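3.2 Tabletop layout and object set

The cooking items were chosen to represent a small household kitchen in which covered and uncovered vessels share one work surface. Each layout in the Stullon set places a pan, a lid, one bread item and several vegetables on a plain white table. The full set contains 257 layouts, divided into 14 groups by the type of vessel used. The layout discussed in this section belongs to the group of long-handled pans and was first laid out in September.

Three considerations guided the arrangement. First, the lid is placed beside the pan, which leaves the contents of the pan open to view and requires that the two be recognized as separate items. Clear glass lids are of particular interest, as the table surface shows through them and their outline depends largely on the metal rim. Second, the food inside the pan is ring-shaped. During labeling, the same item was called a doughnut by some raters and a bagel by others, and both labels were accepted. Third, bell peppers of different colors are set at different distances from the pan. The yellow pepper lies against or very near the pan, close to the handle, where its boundary is most often confused with that of the vessel.

The position of the handle was also recorded. In layouts of this group the handle points toward the front edge of the table, the side from which a seated person would reach for it. Raters in the Petenik study described this position as natural for serving but less suitable for storage. The earlier Rendus protocol did not record handle direction, and its results are therefore compared with ours only at the level of whole objects. Figure 3 presents the layout.
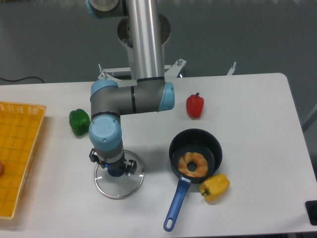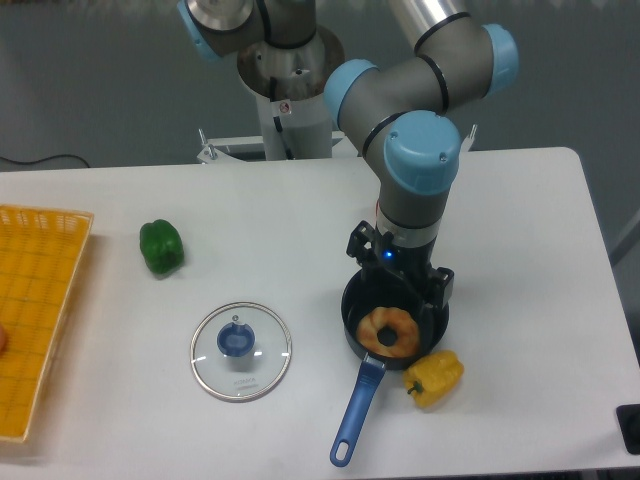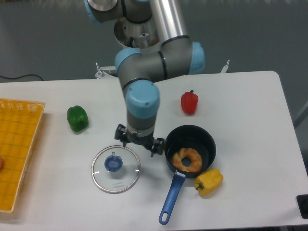 Figure 3. Layout from the long-handled pan group, with the ring-shaped food item inside the pan and the yellow bell pepper to the right.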